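# Chapter 4: Sorting the Harvest

Tip a bag of mixed fruit on to a plate and you have the start of a whole science. Which pieces belong together? By colour, by size, by the feel of the skin, by the part of the plant they grew from? Each answer gives you a different set of groups, and each one is useful to somebody - the cook, the grocer, the grower, the botanist.

In this chapter you will sort first and learn the proper names afterwards. It's much more fun that way round, and the names stick better when you already have a problem they can solve.
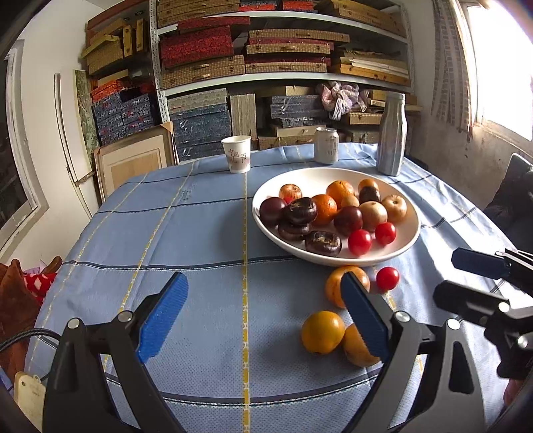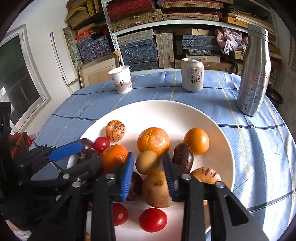
A botanist calls something a fruit if it grows from the flower and holds the seeds. The kitchen is far looser with the word, and a good deal depends on how sweet a thing tastes. Tomatoes are the famous case, and the small red ones sharing a plate with the plums and oranges are berries in the botanist's sense. So is an orange, although its dimpled peel and juicy segments earn it a name of its own, the hesperidium. A plum is a drupe - thin skin, soft flesh and one hard stone in the middle. An apple is a pome, and most of what we eat there grows from the part of the flower around the ovary.

Section 4.1 begins with the outside: skin, stem scar and shape. Section 4.2 cuts everything in half, and that's where the real surprises are! By Section 4.3 you will be ready to use the Soltetti key, a branching set of yes-or-no questions that leads you to a fruit type.

**Before you start**

- Choose six fruits from home or a market stall, with at least one you have never cut open.
- Draw each one whole, at life size if your page allows.
- Write down the group you think it belongs to. Keep this note, even if you change your mind - we come back to it in Section 4.4.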